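FOR RELEASE: Sunday, March 17, 2024

Morel Brings Hand-Held Grippers to the Desks at Its Woltholm Office, and the Staff Set the Pace

WOLTHOLM - Morel, which packs and ships small household goods for independent shops, is pleased to share news of a project that has been keeping our Woltholm office cheerfully busy since February. The project is called Ladach, and its aim is to teach robot arms the small, fiddly jobs of picking up, turning over and setting down that fill so much of our packing day.

What makes Ladach a little different (and we admit we are rather proud of this) is who does the teaching. Six members of our packing staff have moved into a new role as task demonstrators. They work with a hand-held gripper, squeezing the handle to open and close its two fingers, and go through a job the way they have always done it by hand. The recordings are then used to train the arms that will join the packing line later on.

The change has meant a good deal for the people involved. Packing is done standing up, often in a drafty hall, and the same reach is made over and over until the shoulders complain. Demonstrators work in the office in two-hour sessions, with a proper break between them, and they rotate back to the line for part of each week so that their knowledge of the goods stays fresh. Their pay has gone up with the new duties, and all of them kept their seniority.

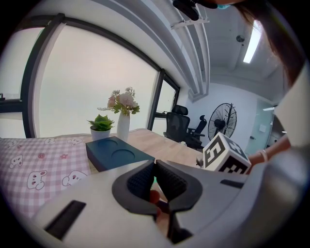 We have also listened to what they told us along the way. The early sessions were too long for the wrist, so we shortened them. The demonstrators asked for a say in which jobs were recorded first, and they now choose the week's list together with their supervisor. Training takes seven working days, and no technical background is needed.

Morel's partner in the project is Thampi, whose engineers prepare the recordings and visit the office to go over the results with the staff. The first arms will be given the heaviest repeat work, and no jobs at Woltholm will be cut as part of Ladach.

A further eight demonstrator places will open to current Morel employees in the next stage. Anyone on the packing staff who would like to try the gripper before applying is warmly invited to stop by the office and ask for a turn.

Press inquiries: Morel Communications Office, Woltholm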